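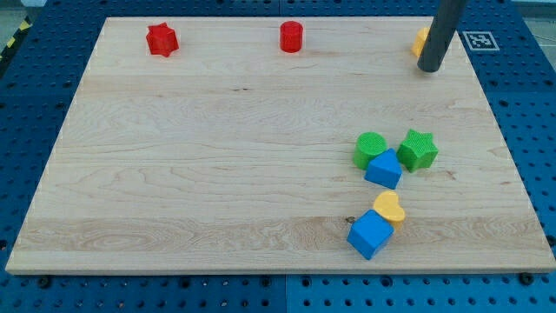
8. When the arm drops too low

I lost a fingertip on my Peto arm this way (the arm's, not mine!), so please don't skip this one.

1. Hit the red stop button. Hands off the blocks until the arm is dead still.
2. Switch to manual and raise the rod 50 mm – slowly.
3. Check the tip for cracks.
4. Run the marker check again. Error 2324 means it's lost the tag.

Caution: never push the rod up by hand. I did, and joint two slipped 11 degrees.

Note: if the board has shifted, redo section 3 first.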